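Does anyone believe the "lifetime" claim on desk mats?

marl_ox
Follavby wants 60 bucks for a desk mat with a lifetime warranty. Lifetime of what, the mat or the company? I read the terms and you pay shipping both ways.
11 likes

pennyfold
I've had a Bodnár for years and it still lies flat. You get what you pay for.

marl_ox
Or you bought a good one once, before they changed suppliers. Plenty of the newer reviews mention curling corners.
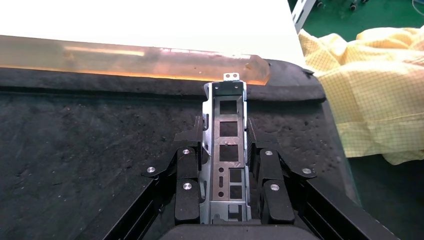 And those reviews all read the same anyway. Hitulside has 582 of them and I couldn't find one that mentions cleaning the thing. Who owns a mat and never spills coffee on it?

tuesday_bins
Dish soap, damp rag, done. You're overthinking a mat.

pennyfold
Disagree on soap, it left mine blotchy. Plain water only.

tuesday_bins
Then so much for "you get what you pay for."

grubb77
I filed a claim with Nasanach in May. They asked for the receipt and the original packaging. Who keeps the packaging? Bought 2 cheap ones after that and put the spare in the closet.
2 comments hidden

marl_ox
Yeah, that's about what I figured. Going cheap.

Share (2)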